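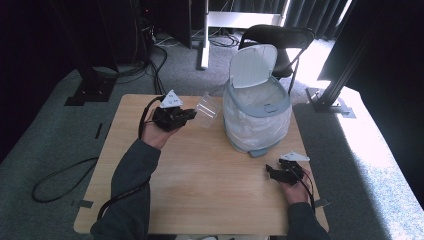

3. Picking a solvent loop we could live with

When Jadwiga Górecki and I started on the ethanol dehydration column at Fullbridge, we figured the hard part would be the thermodynamics. It wasn't. The hard part was the reboiler, which had been sized for a feed much richer in ethanol than the one the plant gets now, and which I spent most of December swearing at.

The layout is an ordinary extractive one – a main column, a recovery column for the glycol, and a heat exchanger between the hot solvent coming back and the fresh feed going in. We modeled it in steady state first. I let the solvent-to-feed ratio, the reflux ratio and the two feed stages float, and held the product purity fixed. That gave us 483 converged cases, and I threw out the ones where the reboiler duty went over what the real unit can deliver.

What surprised me was how flat the cost curve is near the bottom. You can move the solvent feed up to 7 stages and barely see it in the steam bill. Move the main feed by 2 and you sure do! I ran that part again with a different set of binary parameters (Venkatesh Kotian had regressed his own, and he kindly sent them over) and got the same shape with a slightly higher minimum. I plotted both sets for my own use, the dashed line being his.

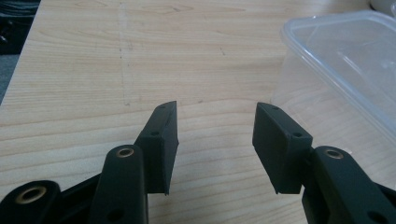

Figure 2. Two black gripper fingers held open over a wooden tabletop.

3.1 Letting the feed wander

Okay, so a flat optimum is nice, but the feed at Fullbridge is never the same for long. The fermenters are drained one after another, and the water content drifts as each one empties. I wanted to know which of the good designs would stay good, so I put a spread on the feed composition and ran the 9 cheapest cases through it again.

Most of them held purity by pushing the reflux up, and you pay for that in steam. The cheapest case on paper ended up near the back of the pack, with the Stolley layout – a bit more solvent, a bit less reflux – doing better than I'd have guessed. Jadwiga had been rooting for it from the start. We carried that one forward into the dynamic runs in Section 4, along with the original design for comparison.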